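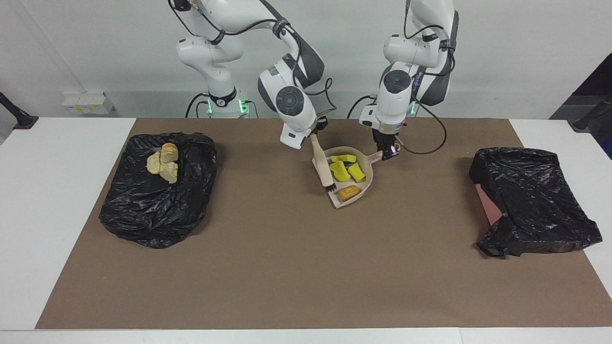

A hand brush over a brown mat.

How to clear out a shed before Monday

Begin with the floor. Everything you trip over is, by definition, in the wrong place. Drag it onto the grass and hope for a dry day in May.
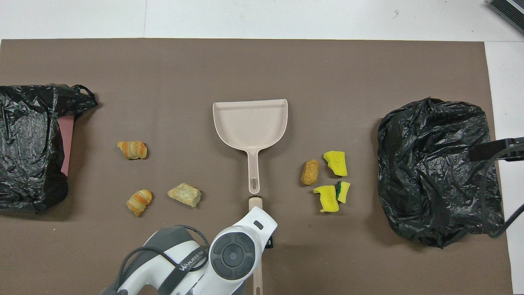

Idris Gronow

Sort into three heaps: keep, give away, tip. The keep heap will try to eat the others. Paint tins older than your children go to the tip, with the lids on.

Sweep from the back wall to the door, then do it again once the dust has come down. Put back only what you have used in the last 24 months. I kept one broken deckchair, and I'm not taking questions.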